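Quick one today, bread's proofing and I have maybe 20 minutes. A few of you asked about the Brandby stand mixer after I mentioned it in the shortbread post, so. Review. Finally.

I've had it since July last year. Paid for it myself. It's the smaller of the two, the 300 watt one, tilt head, comes with a paddle, a whisk and a dough hook. No bowl lid, which annoys me more than it should.

## Butter and sugar

Best thing it does. Cold-ish butter, straight in, speed 3, walk away. Pale and fluffy before I've finished weighing the flour. My old Andport hand mixer would be smelling hot by then. The paddle gets close to the bottom of the bowl but there's still a little ring of unmixed butter right under the center, so scrape it at least once. Twice if you're doing a half batch.
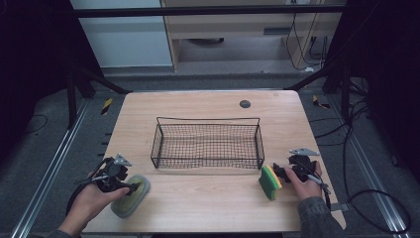
Half batches in general — not great. One egg white? Forget it, the whisk just skims over the top. Three whites is where it starts to work. For small stuff I still use a bowl and a fork.

## Cookie dough

Fine up to 500 grams of flour. I pushed it past that once for the school bake sale (double batch of oatmeal raisin, plus I added the nuts too early) and the head started bouncing. There's a lock but it has some play in it. Finished that one by hand with a spoon, arms hurt the next day.

Normal batch of chocolate chip, no trouble at all. Chips go in on the lowest speed, count of ten, stop. Any longer and it chews them up and you get gray dough.

## Bread

Ok so this is where I'd tell you to think about it. The manual says knead no more than 15 minutes and then let it rest, and I'd take that seriously. Soft white dough and cinnamon rolls, good. Bagels, no. The dough climbs up the hook and sits there going round and round like a scarf. Kausar Usmani has the big one and says hers doesnt do it, so if you're mostly a bread person spend the extra.

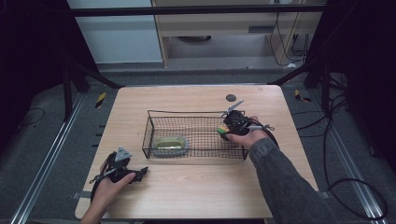 *Light wood tabletop, two black grippers.*

It also walks. Not on every counter, but on a smooth one, with stiff dough, it creeps toward the edge. I put a damp dish towel under it. Don't leave the room.

## Noise

Loud on the top two speeds. Not blender loud. My sister Rafia was on the phone with me while I did a meringue and asked if I was vacuuming.

## Cleaning

The bowl is stainless and goes in the dishwasher. The paddle and hook are coated and do NOT, I found out, mine has gone chalky and leaves a gray mark on a paper towel. Wrote to them, they sent a new paddle, took a couple of weeks. Decent of them. Hand wash only now.

Flour gets in the seam where the head tilts. Old toothbrush. There's also a little vent on the back that I keep forgeting about until it's got a beard.

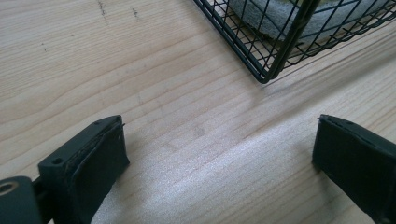

Splash guard: skip it. Comes in two pieces, fits badly, and you have to take it off to scrape the bowl anyway. I lay a towel over the top when the powdered sugar goes in.

## The price

I weighed it up against the Soomro one, which is cheaper and has a bigger bowl, but the Soomro has a plastic gear cover and Humaira's cracked in the first year. Could be bad luck. The Brandby was on sale when I got it and I don't think I'd pay full price, to be fair. Check for the color nobody wants, it was the mustard when I looked and it was a good bit less. I have the mustard. I like the mustard.

## Would I buy it again

If you do cakes, cookies, frosting, whipped cream — yes. If you do two loaves every weekend, get the bigger one or keep kneading by hand.

Four stars. Lost one for the paddle coating and the wobbly lock.

Cinnamon roll recipe is next, I'm still fiddling with the filling. Timer's going, gotta run.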